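The Second Life of a Shirt in Harkach

The market in Harkach opens at five in the morning, when it is still dark and the women who sell tea are the only ones with a light. By six the first bales are cut. Each bale holds used clothing pressed so tightly that it makes a sound when the plastic straps go, a kind of deep breath, and then it slowly grows on the ground to three times its size. The people who paid for it stand around and look, and for one minute they do not speak.

They have reason to be quiet. A bale is bought closed. On the outside there is a paper with one word, "shirts" or "children" or "mixed," and a weight. What is inside can feed a family for a month, or it can be winter coats in the hottest week of the year.

I came to Harkach on a Thursday in April, after the rains, with the idea of following used clothes from one end of their road to the other. I had already seen the beginning. In Paredes, where I have lived for many years and where I learned to write in this language, we put our bags into a metal box behind the supermarket and feel good for the rest of the day. I did it too. I never asked where the box was emptied.

It is emptied into a truck, and the truck goes to Hasodov, a sorting company with a long gray building near the port. The workers stand at a moving belt and have only a few seconds for each piece. They touch more than they look. One woman told me that she can feel a bad collar with her eyes closed, and that after work she cannot stop doing it, on the bus, at church, to the shirts of her own sons. The best pieces go to shops in Paredes. The worst are cut for cleaning cloths. All the rest, the large middle, goes into bales and onto ships.

The middle is mostly T-shirts. It surprised me how many of them look almost new. A shirt from a running race, a shirt from a company party, a shirt bought in the wrong color and kept for two summers in a drawer. A plain one has better chances than a printed one, because a buyer in Harkach doesn't want to wear the name of a bank he has never heard of.

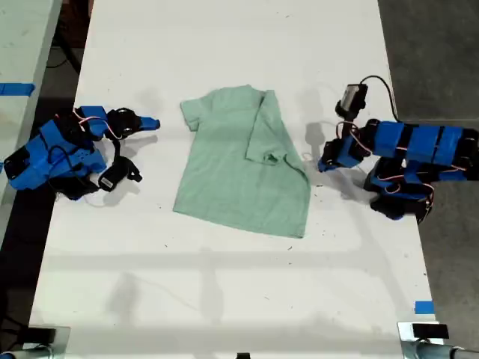 What decides the price in the end is the fold. I did not understand this until I spent a morning beside a seller who has kept the same place, near the bus stop, since before her daughter was born. Her daughter is now studying to be a nurse. She opens the shirt, looks at the neck, the armpits and the hem, and then closes it again in four movements, so that the best part stays on top. A shirt in a heap, she says, is worth 500. The same shirt, folded and put on a clean board, is worth double, and the customer says thank you.

There are rules for this trade, and they are written nowhere. The first customer of the day must not leave with empty hands, even if the seller earns nothing. A shirt that was dropped in the mud can't be washed and sold at the same place before the next market. If your neighbor is talking with a buyer, you look at the sky.

In the last years the work became harder. The city office registered 3,872 sellers at the main market, and everybody I asked believed that the true number is much higher. The bales are more expensive and what they hold is thinner. An older man showed me two shirts, one from a bale he opened that week and one he has worn himself for half of his life. He held them both against the sun. Through the new one I could see his hand and the ring on it. Through the old one I could see nothing.

A small tailoring workshop called Didano tries to live from this problem. It sits on the second floor above a pharmacy, and it buys what the sellers could not sell, by weight, at the end of the day. Last year the sewing machines there turned 564 bags of such pieces into pillow covers, school sacks and a kind of light blanket for babies which has become popular as a gift. The room is hot and the radio is always on. When I visited, they were arguing about buttons: to sell them separately, or to keep them in jars until there was enough of one kind.

They do not take everything. Behind the market there is a dry channel where the cloth that has no buyer is thrown, and after the rain it moves slowly toward the river. I walked there with the seller from the bus stop. She pulled a sleeve out of the mud with her foot, and it was longer than we both expected, and more sleeves came behind it.

She let it go and looked at the time. Her bus was coming, and she still had to cover her board for the night.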